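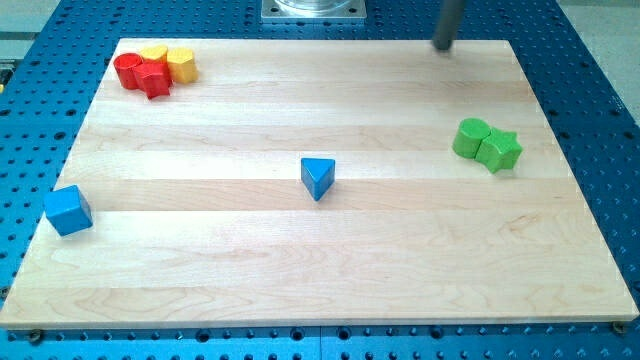 Lena Jakubowski writes that she has read three of these newsletters in a row without finding a single word about oiling a cutting board, and would like to know what she is paying for. (She is on the free list, but the point stands.) Her own board has gone gray and fuzzy, it smells of last month's onions, and her brother-in-law has told her to rub it with olive oil.

Lena, please don't let him. Olive oil stays soft, goes stale in the grain and ends up smelling like the back of a cupboard. What you want is food-grade mineral oil, the kind the drugstore keeps next to the laxatives on account of it being one. A bottle costs less than a sandwich and will see you through a year of Sundays.

Start with the onions. Coarse salt, half a lemon, and a few minutes of scrubbing while you think about your brother-in-law. Rinse, wipe, and stand the board on its edge overnight so that both faces dry at the same speed. A board left flat on a damp counter will cup, and then it rocks every time you go near a carrot.

The fuzz is just raised grain. Go over it lightly with fine sandpaper, always in the direction the wood runs, and brush off the dust. Then pour on more oil than seems decent, spread it with an old T-shirt and go to bed. In the morning wipe off whatever the wood didn't want. Do it again the next night. A thirsty board can take three or four rounds before it stops drinking, which puts it ahead of most of my relatives.

Bereket Belay swears by a paste of oil and beeswax as a last coat, and I have come around to it. Water beads up on it nicely for a month or so. Plurkanetti Hardware on the corner sells a tin for $8, and also a "board revival kit" for $44, containing the same tin, a cloth, and a booklet explaining the cloth.

As for the dishwasher, I have now had this argument with King-fai Chiang twice. He says his board has been through it for years and is fine. I have seen his board - it is two boards.

Next month, knives, assuming Younes Belhaj returns my sharpening stone. He has had it since July.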